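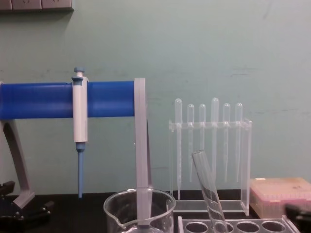 By Cyprian Żak

Okay, bench rules for two-arm work with glass. I wrote the first version of these on the back of a delivery note in May, and people kept asking me for a copy, so now they get a page. They're house rules for the wet bench at Custevby. They sit underneath your own risk assessment and whatever safety standard your site works to, and if the two disagree, mine lose.

Before the arms get power

Lay out the glass first, with the arms disabled. I like tall stuff at the back (pipette stand, transfer pipette rack, tip box) and the beaker and test tube rack up front where both grippers can get at them without reaching over anything. Reaching over things is how I lost my first flask!

Check every piece for chips before it goes down. Run a gloved finger along the outside of the rim, hold it up to the light, and if you're in any doubt, bin it in the broken glass box. A chip that a careful person would work around is exactly where a gripper will squeeze.

Then the liquid. For anything new we run water, only water, until the routine has gone 5 times in a row with no touch from a human. Memon wants it to be more, and she may be right, but five is what's on the wall at the moment. Fill the beaker no more than half. You want room for whatever you're dipping in there, plus a bit of slop.
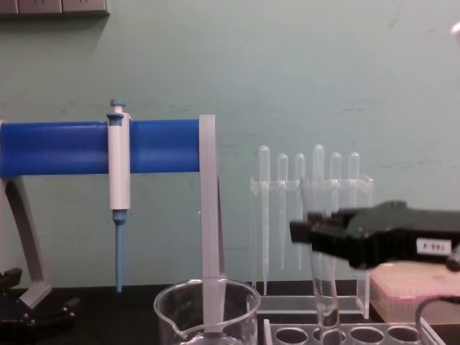 Speed next, and I'm going to be boring about it. First pass of any new motion is at 7 percent speed with one person on the stop button and their hand on it, as in physically on it. Coffee goes on the other table. The person on the button doesn't also watch the laptop, and doesn't answer questions about the laptop either. If you're alone in the room, you don't run. Go find Elono, he's always happy to get away from his email.

Grip force: start low and come up in small steps on a spare tube. Soft pads help a lot with clear glass, and wipe them down between runs, the residue builds up faster than you'd think. Write the final number in the log next to the type of tube, not just "tube." We had a lovely afternoon with Pleria working out which tube "tube" was.

Cables. Leave enough slack for the wrist to turn all the way, but look at where the loop hangs when the arm is low. If it can sweep across a rack or hook a beaker, re-clip it and try the full motion again with no glass on the bench. 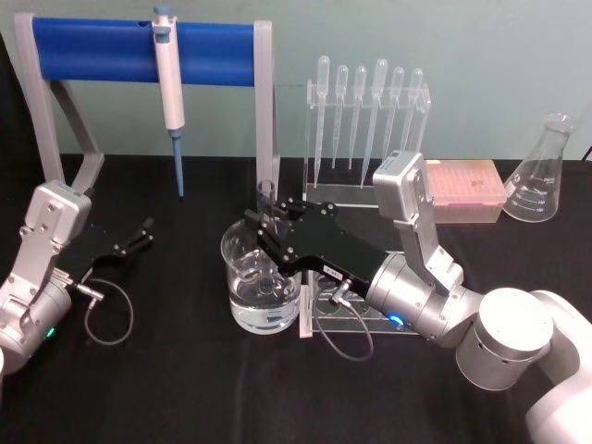 When one arm is holding something, the other one should be parked or waiting somewhere agreed, gripper open, and it stays there until the first has let go. We do have routines where both move at once, but those need 2 people to sign off and neither of them can be the person who wrote it.

If something drops: stop, power off the arms, then deal with the glass. In that order every time, even if there's water heading for the edge of the bench. Tongs and a dustpan, never fingers. Check the gripper jaws for splinters before you restart, and go back to the slow pass.

At the end of a session, open both grippers, send the arms home, kill the power, and only then start lifting racks out. Log any near miss before you leave. Tiny ones too please, a tube that wobbled counts.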